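Troncoso Lake Volunteer Rescue Station
Progress report to the Gresatora Fund
Reporting period: May through November
Prepared by Marloes Van Hecke, station coordinator

Summary

The grant paid for three things: replacing the outboard motors on the older of our two boats, training new boat crew, and starting a loaner life jacket program at the public ramps. The motors are in and the boat is back in service. Crew training is behind schedule. The life jacket program is open at two ramps out of the three we proposed.

Boat and equipment

The old motors were removed in May. The new pair arrived in June, later than the dealer had quoted, and the boat was out of service for longer than we had planned. During that time the station answered calls with one boat. The sheriff's marine unit covered the north end of the lake on holiday weekends under our existing agreement.

Jagadeesh Poojary did the rigging and the control cables himself, which saved us the yard's labor charge. We put $2,000 of that saving toward a new radio and antenna for the same boat. The fund approved this change by email in July. The old radio has been kept as a spare.

One problem is still open. The steering is stiff at low speed, and the dealer has looked at it once without finding the cause. We have asked for a second visit under the warranty. 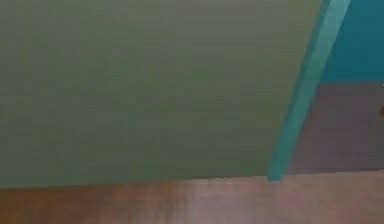 Crew training

We planned to qualify 8 new crew members this season. Five have finished the full course and are on the call roster. Two are partway through and need night hours. One moved out of the area in August.

The delay comes mostly from having a single boat in the early summer. Wyn Lloyd, who runs the training, will not take trainees out when the only available boat might be called away, and I agree with him. Classroom sessions went ahead as planned, in the evenings at 6 p.m., and attendance was good. Towing practice and person-in-water drills had to wait until the second boat was back.

Suleiman Igwe has rewritten the crew handbook. The old version still described radio procedures the county dropped some time ago. The new one is shorter and has a section on cold water that the old one lacked. Each crew member has a printed copy.
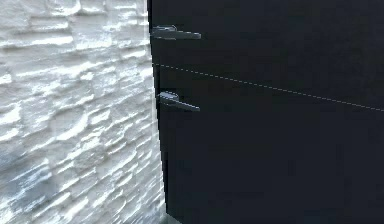 Will the two remaining trainees qualify before the grant period ends?
We expect one of them to. The other works nights until spring and will probably finish in April, using our own fuel budget for the remaining hours.

Loaner life jackets

Racks are now in place at the Nostska ramp and the Drenuvier town landing. Both hold adult and child sizes. Visitors take a jacket in the morning and hang it back up when they leave, and there is no sign-out sheet. We considered one, but the landings that use them told us people skip the jacket when there is paperwork.

Losses have been lower than we budgeted for. Most of the missing jackets were children's sizes, and some of those turned up at the campground office. Several adult jackets were pulled from use because of torn straps. Vasanthi Mudaliar checks the racks weekly in season and has a list of what needs to be replaced before May.

The third rack, at the state ramp, is built but has not been installed. The permit was sent back to us in September with a question about the footing — the state wants the rack bolted to a concrete pad and we had drawn it on posts. 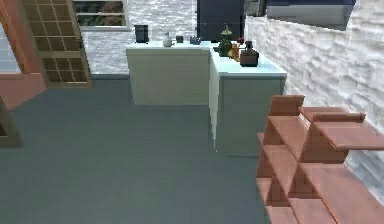

We sent in a revised drawing the following month and have not had an answer. If the permit comes through over the winter, the pad can be poured once the ground thaws. If it does not, we would like to discuss moving the rack to the county picnic area, where no state permit is needed.

Spending

Boat work, including the radio, is fully spent. Training is underspent, mainly on fuel and instructor hours. The life jacket line has enough left to cover the pad and the spring replacements. A full ledger and receipts are attached.

Next steps

Get the second warranty visit done before the boat is hauled out. Finish night hours with the first trainee. Follow up with the state on the permit in January. We will send the final report after the spring rack check.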